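Cleaning and checking a hinged acrylic box takes a soft cloth, lukewarm water and a clear table. The steps apply to the Puvetent and similar clear or tinted boxes.

## 1. Check the hinge side

Look along the edge at a low angle. Glare shows up scratches near the hinges.

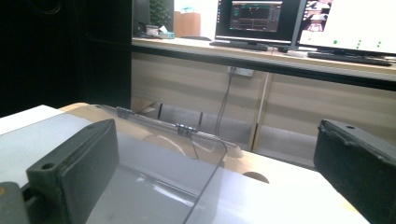 *Clear lid, hinge side at the far edge.*

## 2. Wipe the panels

Use straight strokes with a damp cloth – no paper towels. Marks are easiest to find where a glossy panel reflects the room. 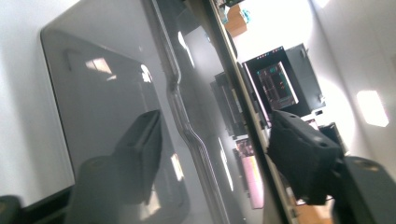
## 3. Open the lid

Tilt it back until it stops. Do not press past that point. 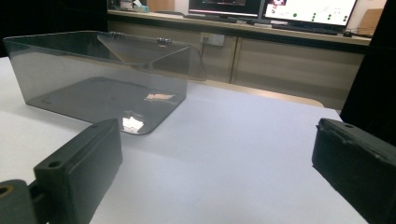 *Lid folded back on its two hinges.*

## 4. Finish the inside

Wipe the walls first, then the floor.
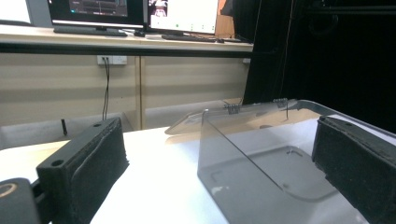

Dry the corners with a folded cloth and leave the lid open for 8 minutes.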